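Print this page | E-mail this story

One tray, one plate, one bowl

The owner of a small tableware shop called Clultis eats lunch from a tray every day, and thinks more people should. "A tray tells you when you have enough dishes," she said on Sunday.
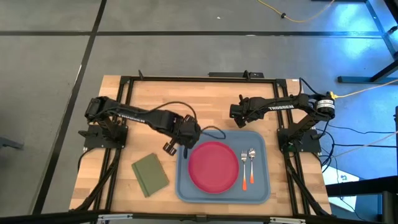

A red plate on a blue tray.

She sells 11 colors but keeps coming back to red and blue. "You find the plate right away. White on white, my mother could never see the edge."

Her first order was 28 bowls from Ellholm, all plastic. 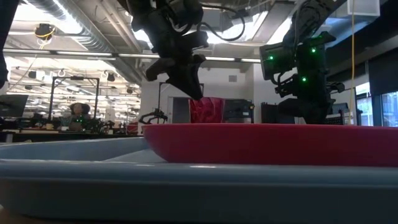

She doesn't apologize for plastic. It is light, she said, and her customers with small children ask for it first. The spoon goes on the tray and the cup stays off it.

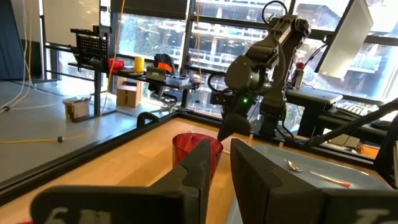 Sternulberg wrote in to say that a cup belongs on the tray too, or you make two trips. The owner has heard this before. "Then you carry it slowly," she said.

At home she stacks bowls by size and never more than she uses in a day.
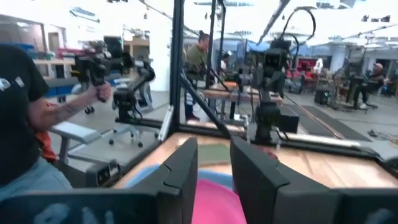 The rest go in a cupboard by the door. She plans to add a deeper tray in October.

Comments

song70: Where do I get the deeper tray?

traylady: We use ours for breakfast. Same colors!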